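Menu | Club | Fixtures | Tickets | Academy | News | Contact

We use cookies to remember your settings and count visits to our pages. Accept | Manage

LILLEL FC TO OPEN SEASON AT REBUILT MODISE PARK

31/08/2024

Lillel FC will play its first competitive match at the rebuilt Modise Park in March, when the women's side opens the league season at home to Grosent Rovers. The men's team will follow with a home game of its own later that same weekend, and both squads will share the new ground on equal terms for the whole year.

It has been a long road back. The club spent the last two seasons on the far side of the river, renting a field at Erus College, with a borrowed scoreboard and a walk from the parking lot that every regular can now do in the dark. The college was a generous landlord, and we're grateful to everyone there who unlocked gates, lined the field and found us a spare corner flag when ours went missing. But home is home, and we can't wait to be back!

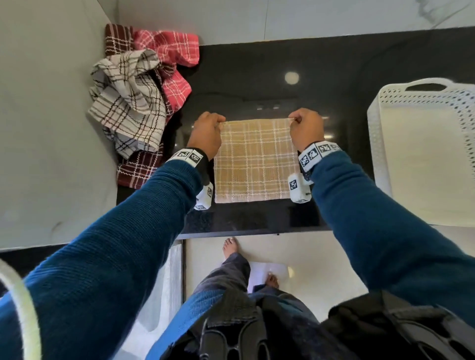 The new main stand has 686 seats, all of them under a roof. Anyone who sat through the old cup ties at Modise Park with a trash bag over their knees will know what that means to us. The open terrace behind the north goal stays, because supporters asked for it loudly and often at the planning meetings, and it has been given new steps and rails. The drums and flags will be back there on opening day.

Under the stand are proper locker rooms for both teams, a room for match officials, a treatment room with space to actually lie someone down, and a clubroom that looks out over the halfway line. The field itself has been lifted, drained and reseeded. Longtime followers will remember the puddle in front of the east dugout, which had its own name and, for a while, its own song. The ground staff promise us it is gone for good, and we are choosing to believe them.

"I played my first game for Lillel on the old field and I came off it with mud in my ears," said head coach Sizwe Swanepoel. "I loved that place. I walked out on the new grass last week with the players and they went quiet, and then they all started running. You can plan a lot of things as a coach, but you can't plan that. I'm so happy for them, and for the people who came over the river with us every time."

Swanepoel will coach the women's side for a third season and has signed a new deal that keeps him at the club for 2 more years. His team finished last season with a run of strong results away from home, playing the quick, wide passing game that has won over plenty of neutral fans, and he expects the larger playing surface at Modise Park to suit them even better.

"We like to stretch teams," he said. "At the college we'd get the ball out to the wing and the wing was right there, you were already in the hedge. Now there's room. Our fullbacks are very excited and also a little worried about their legs."

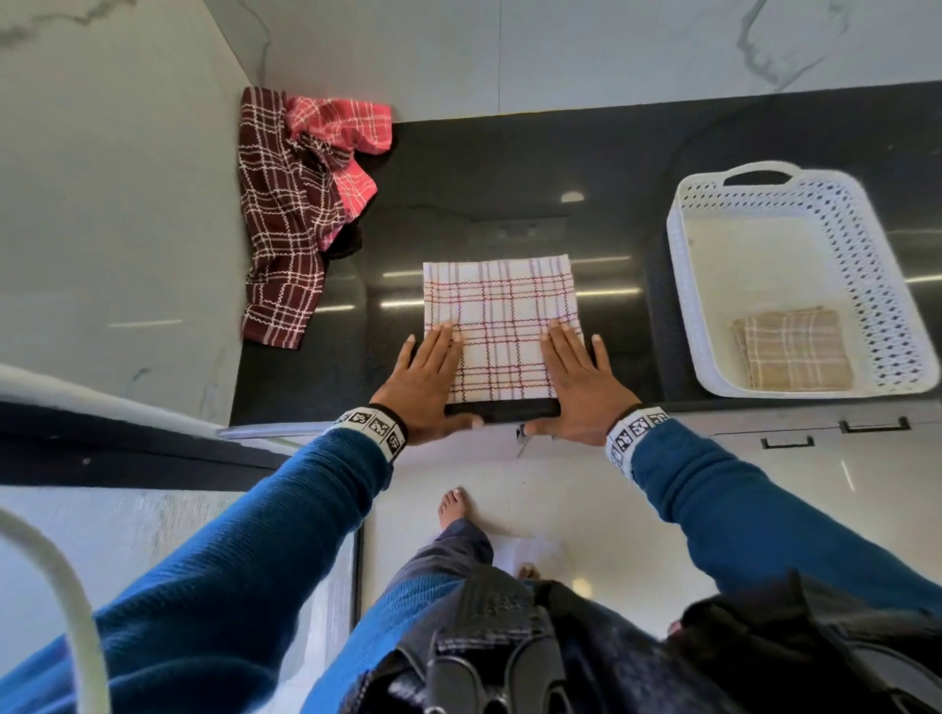 Grosent Rovers should make fine guests for the first day. The clubs have been meeting since before either had a fence around its field, and the games are rarely short of goals or noise. Rovers took the points in both meetings last season, a fact their supporters have been kind enough to mention at every chance. They will have the south end of the ground to themselves, with their own gate and their own food counter.

Food will be a bigger part of the day than it used to be. The old tea hut, much loved and slightly crooked, has been replaced by a full kitchen behind the clubroom, and the menu keeps the things people asked us to keep: bean stew, hot rolls, the lemon cake, and coffee strong enough for a goalless second half. Local growers will supply the vegetables. Supporters who have run the hut over the years have been invited to take a turn in the kitchen on opening day, and most have already said yes.
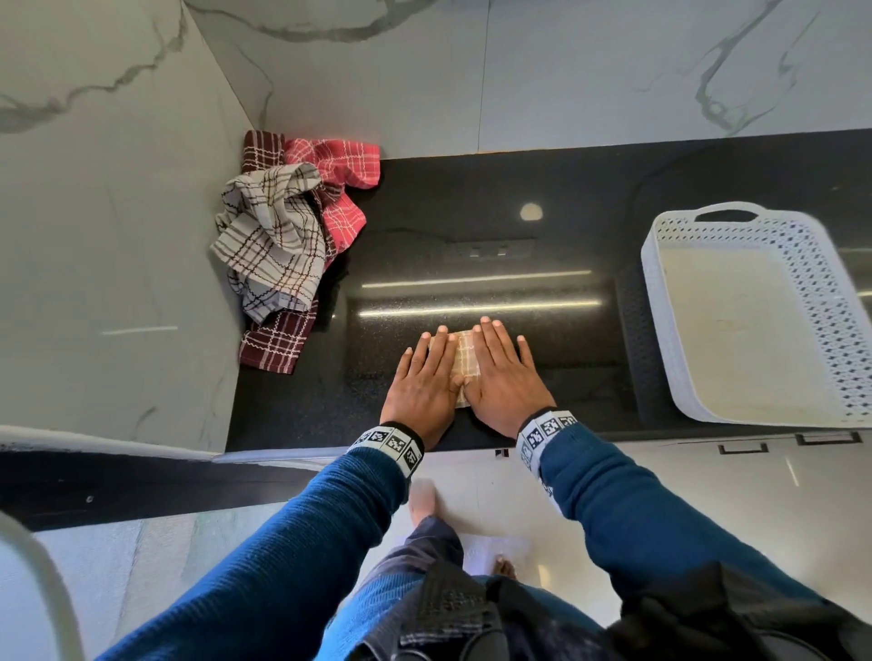 Club colors are returning with the team as well. After a vote among season ticket holders, Lillel will go back to its original red and maroon, last worn when Modise Park was first built, in place of the blue of recent years. Think of the bright red plaid cloth and the dark maroon one with thin pale stripes in the pile on the counter, and you have the two shades side by side. The new home jersey is red with maroon sleeves, the change jersey is white, and both will go on sale at the clubroom before the season starts. Scarves knitted in the old colors are very welcome on the terrace, however many moths have been at them.

The academy moves in too. Girls' and boys' teams will train on the small field behind the north goal, and they will play their cup games on the main one. On opening day the youngest squads will walk out with the players and then take on each other at halftime across the width of the field.

Season tickets for Modise Park go on sale to current holders first, and then to everyone. Holders who followed the team to Erus College for both seasons will have first choice of seats in the new stand. Terrace places are not numbered. Children get in free with an adult to every league game, women's and men's.

Supporters are invited to look around the ground before the season begins. Dates for the open days will be posted on the club's news page and at the main gate. Reporters who would like to visit, or to speak with Sizwe Swanepoel or the players, should contact the Lillel FC press office through the club's contact page.

Get club news by email. Sign up for our newsletter.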